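Rallico catch-up recorder, two tuners

I bought my first Rallico when the final of a baking show clashed with the late film, and I've been selling them ever since, so I'm a bit biased! It records two channels at once while you watch something you taped last week, and it holds up to 600 hours of telly. We're still only halfway through filling ours (mostly quiz shows, and a whole series of Virnska that my husband swears he'll get round to).

What I like best is the series button. Press it once and you get every episode, even when the channel shifts it to a daft hour, which they did all through June. The guide goes two weeks ahead, and you can hide the shopping channels so they stop cluttering it up.

In the box you get the recorder, remote, batteries, a mains lead and an HDMI cable. You'll need your own aerial socket. It won't work from a satellite dish, so please check before you order, as I'd hate you to pay for the return.

The remote is a bit small for big hands. Oriana Cabral wrote to tell me she uses the older Skukia one with hers and it works fine once you've held down the menu key to pair it. I've tried that myself and she's right, though the subtitle button does nothing.

Black is in stock now, and the white ones are due on 12th August. If you'd like one put by, drop me a line with your postcode and I'll let you know the delivery cost.
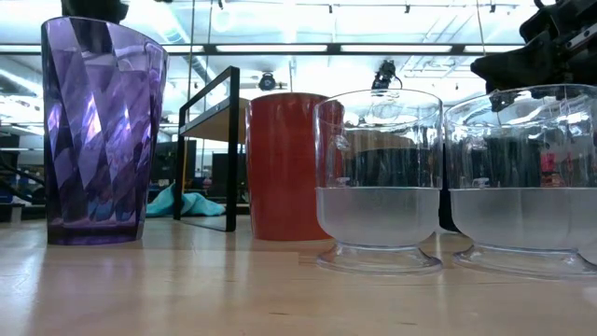

I can also set up your channel list before I send it out, so just say which region you're in when you write.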